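Birnbridge library cuts its loan period, then puts it back

Readers in Birnbridge have won back the six days they lost in the spring, after the town library dropped its new lending rules and returned to the old ones with as little fuss as it could manage.

The shorter loan came in with the new catalogue system, Sorensen, which arrived with a default setting of 14 days. The library had always given people 20. Changing the setting was said to need a form, the form was said to need a meeting, and in the meantime anyone halfway through a long novel was asked to read faster.

Most did not. By June the library had sent out 1,000 overdue notices, more than it usually sends in a year, and a good many went to people whose books were already back on the shelf. One reader in Illau Road was chased for a guide to managing your time. Another had a polite letter about a large-print western she had returned, renewed and returned again, and which the system believed to be in two places.

"I don't think anybody set out to annoy the whole town," said Yvonne Treloar, who runs the lending desk. "It was more of a side effect."

A petition left next to the photocopier gathered 155 signatures, several of them from people who had come in to pay a fine and found they had a view. It asked for the old loan period, an end to the notices and, in a different pen, better biscuits at the Thursday talks. The first two have been granted. The third is understood to be under review.

Fines charged under the shorter loan will be paid back, though readers must ask at the desk and should bring the notice if they still have it. Those who threw it away in a temper can give their card number instead. Refunds are in coins and the average one will not quite cover a cup of tea at the Eritari café next door - the café has not offered to make up the difference.
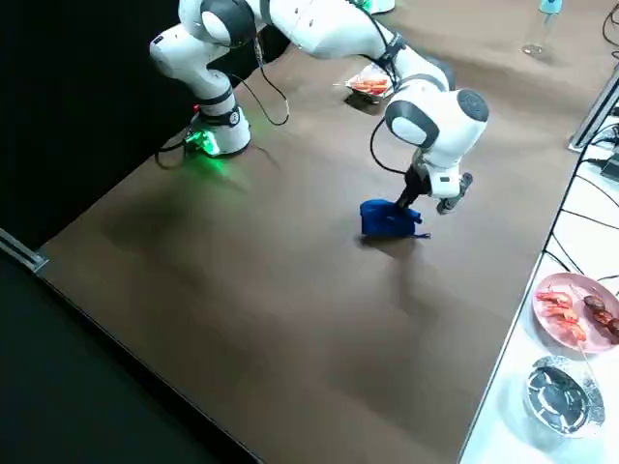

The catalogue itself is staying, and staff say it is better than the old one at most things, including finding books by people whose names begin with Mc. Holds can now be placed from home. So can renewals, up to three times, unless another reader is waiting, in which case the screen says "Unable" and leaves you to work out the rest.

Treloar said the wording would be looked at next. She has been told there is a form.

The library is open until 6 in the evening, and the returns box by the side door takes books at any hour. Please do not put DVDs in it. They go under the hatch.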